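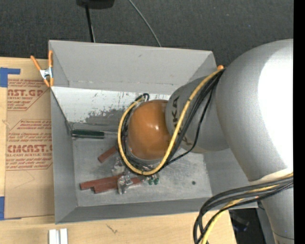
A two-wheel bowling machine needs to be set up the same way every session if the batter is going to get anything from it. Most bad sessions come from a few faults: a stand that creeps, a head that has been clamped at a tilt, mixed balls, or a power lead that pulls on the head when it is turned. Deal with the lead first. The head has to swing from off side to leg side and tip from yorker to short ball, and the lead must follow it through all of that without going tight. The yellow cable on the KUKA arm shows a good shape to copy: it goes under the orange wrist cover and comes up around the left side in a wide loop, with the black cables bundled beside it. Leave a loop of that kind between the head and the first tie point on the stand, and keep the speed control lead in the same bundle. Hold it well clear of the wheels and the ball chute.

The steps were written for the Trorkden machine used in the indoor nets at Skindier. Other two-wheel machines differ in the controls, and the maker's manual comes first wherever it disagrees.

What you need

The machine, its stand and the wheel guards
A charged 12-volt battery, or the mains supply sold with the machine
12 machine balls of the same make, weight and age
A tape measure and chalk
A small spirit level
Two flat cones
A helmet for the feeder as well as the batter

Do not mix dimpled machine balls with leather ones. They leave the wheels at different speeds on the same setting and the batter will be hit sooner or later. Discard any ball with a split seam or a flat spot.

Placing the stand

Measure from the batting stumps, along the floor, to the point where the ball will leave the wheels. A bowler lets go of the ball some way down the pitch from the bowling stumps, near the popping crease, so the wheels belong over that crease and not over the stumps. Chalk a line across the net at that point.

Set the stand so that the machine is over the bowler's usual line. For a right-arm bowler going over the wicket, that is just to the left of the bowling stumps as the feeder looks down the pitch. Placing the machine on middle stump is common and gives the batter an angle that few bowlers ever produce.

Spread the legs fully and lock them. Put the level across the head mount and adjust the feet until it reads true in both directions. On a rubber mat, press down on each leg before taking the reading — the mat gives a little under load and the bubble will move. Chalk around each foot. If the stand creeps during the session, the marks show it at once.

Set the height of the head to match a bowler's release as nearly as the stand allows. A machine set low sends the ball through on a flat path, and the batter learns to play under a bounce that is not there in a match.

Connecting power

1. Check that the main switch is off and both speed dials are at zero.
2. Fit the wheel guards.
3. Connect the battery leads, red to positive, black to negative.
4. Place the battery behind the stand, off the walkway.
5. Swing the head through its full range by hand, side to side and then up and down. The loop should open and close freely. If the lead goes tight at any point, move the tie point and try again.
6. Switch on and bring both dials up slowly together.

Let the wheels run before feeding a ball. A steady hum is normal. A knock or a flutter in the note means that a wheel is loose or a tire is worn, and the machine should be switched off and left alone until the wheels have stopped.

Setting line and length

Keep the batter out of the net for this part.

Put one cone on a good length and the other where a full ball should pitch. Set both dials to the same low speed. Feed a ball and watch where it lands. Adjust the tilt only, in small moves, until several balls in a row land by the first cone. Then adjust the line. Changing tilt and line together makes it hard to tell which move did what.

Tighten the clamp and feed again. On most heads the last quarter turn of the clamp shifts the aim slightly, so the check has to be made after tightening.

Length changes with speed. Raise the dials and the ball will pitch fuller, and on a fast setting it may reach the batter without bouncing. Every change of speed needs a new sighting ball with no batter in the net.

Swing and drift

With the wheels upright, one above the other, the machine puts top spin or back spin on the ball. For swing, the head is turned so that the wheels lie at an angle, and one wheel is run faster than the other. Start with a gap of 2 on the dial. That is enough to move a dimpled ball late in its flight on the Trorkden. Large gaps look impressive and mostly teach batters to leave the ball.

Yusri Teoh, who runs the Monday net, writes the dial settings on tape stuck to the side of the stand, one strip per delivery type. A new feeder can then repeat last week's session without guessing.

Feeding

Show the ball to the batter with the arm raised. Wait for the batter to settle. Bring the arm down and drop the ball into the chute in one motion, at the same pace each time. With seamed balls, load the seam the same way around every time.

Never reach past the chute while the wheels turn. If a ball jams, switch off, wait for a full stop, and clear it from the back.

Feed 12 balls, then stop and collect. The feeder turns both dials to zero before anyone walks down the net. Wheels that are still spinning down can throw a ball.

Packing up

Dials to zero, switch off, wait, disconnect black and then red. Wipe the wheels with a dry cloth; polish from leather balls builds up on the tires and costs grip. Coil the lead loosely. A tight coil around the stand leg will break the core near the plug over a season. Put the battery on charge the same evening, and note any fault on the sheet inside the lid.

We use cookies to remember your settings and to count visits to our pages. By continuing to use this site you accept our cookie policy. Accept | Manage settings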